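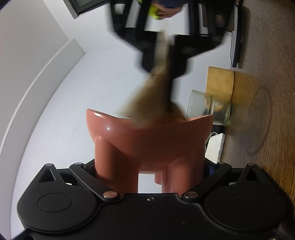 陶粉色高脚碗与倒入碗中的棕色颗粒

关于我们

Draneo 是一家劳动用工咨询机构,为中小企业提供劳动合同、规章制度和争议处理方面的服务。客户以制造、仓储和连锁零售企业为主,多数没有专职法务,日常用工问题由人事或行政兼管。

服务内容

劳动合同与员工手册的起草、修订
试用期、调岗、解除等环节的书面意见
劳动仲裁及诉讼阶段的材料准备与代理对接
工时、加班费和年休假核算
人事主管培训,每班不超过20人

团队与办公地点

公司设咨询部、争议部和培训部3个部门,在 Wekholm 和 Hemmin 两地设有办公室。争议部集中在 Wekholm,需要当面递交证据原件的客户请到该处办理。Hemmin 办公室只接待预约来访,中午12点至下午1点半休息。

工作方式

新客户先填写用工情况表,我们在2个工作日内回复是否承接及报价。常年顾问按年签约,单项服务按件收费,超出约定范围的工作另行书面确认。同一争议中,我们不同时接受用人单位和劳动者的委托。

截至去年年底,我们经手的咨询和争议事项共1151件,其中加班费和解除补偿两类最多。

Unance 资料库

Unance 是我们自行维护的文书模板库,收录常用通知、协议和登记表,每年8月集中修订一次。顾问客户可凭账号下载,旧版模板保留备查,不建议继续使用。

本网站内容仅供一般参考,不构成针对具体个案的法律意见。

服务内容|收费说明|预约来访|加入我们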